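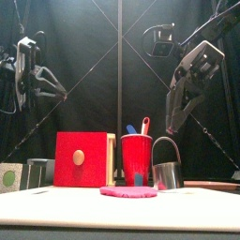 Visit to the Rekwood teacher training college, June

Our group went to Rekwood for two days in June to see how the college runs its joint programme with local schools. There were 17 of us, mostly heads of department and a few people from the regional education office. The visit was arranged through the Terkel exchange, which pays the travel and leaves each group to set its own timetable.

We arrived shortly after nine in the morning. The main building is a ten-minute walk from the station, past the bus depot and over a footbridge. Coffee was served in the library, and the deputy rector gave a short talk on the history of the college. It began as an evening school for village teachers and moved to its present site when the old grammar school closed. It now trains teachers for primary and lower secondary classes, and runs short courses for those already in work.

The part we had come for was the paired year. In their third year, students are placed in a school in pairs and stay with the same class from autumn to summer. They plan together, teach in turns and watch each other's lessons. The class teacher remains responsible for marks and for contact with parents. The college tutor visits once a month and meets the pair and the class teacher at the same table. Written reports have been cut back a good deal. Each pair keeps one notebook, and the tutor writes in it too.

Before lunch we were divided into two groups. Mine went to the Nyitrai school, which has taken pairs from Rekwood since the programme started. We sat in on a mathematics lesson with 25 pupils aged ten and eleven. One student led the lesson and the other worked with a small group at the back who had missed the previous unit. Lessons at Nyitrai last 45 minutes. The work was on fractions, and most of the time went on pupils explaining their methods to one another. The room was noisier than many of our own staff would accept, but the pupils kept to the task and the student at the front did not raise her voice.

Afterwards we had half an hour with the teachers. They spoke openly about what had been hard. The first year of the scheme was badly timetabled, and students were called back to college for lectures in the middle of the school day. Some parents complained that their children were being taught by beginners. The school now holds an evening in September at which the pairs introduce themselves and parents can ask questions, and there have been fewer complaints. The teachers would still like more time set aside for planning, as most of it is done after three o'clock.

The second group visited the school at Flekach, a smaller place with mixed-age classes. Their account was similar, though transport is a bigger problem there. The last useful bus leaves soon after lessons end, so meetings with the tutor are held at midday and are often short.

On the second morning we heard about the selection of mentors. Any teacher can apply, but the head must agree to reduce that teacher's timetable by 2 lessons a week. Not every head will do this, and the college admitted that it has turned down good applicants for that reason. There is a short training course in August, mainly on how to give feedback after a lesson. We tried one of the exercises ourselves, using a transcript, and found that we disagreed widely about what the trainee should be told first.

The final session was a discussion about whether the model could be used in our own region. The main points raised were the cost of releasing mentors, the distances between schools and the form of the final assessment, which at Rekwood is partly shared by the pair. Several of us had doubts about the shared mark. The college replied that each student also teaches two assessed lessons alone, and that these carry the greater weight.

We agreed to send our written questions to Rekwood before the summer break, and the college has offered to receive a smaller group in November, when the new pairs will be in their second month at school. Colleagues who would like to join should give their names to the exchange office. Copies of the mentor handbook and the September letter to parents are in the staff room, on the shelf by the door.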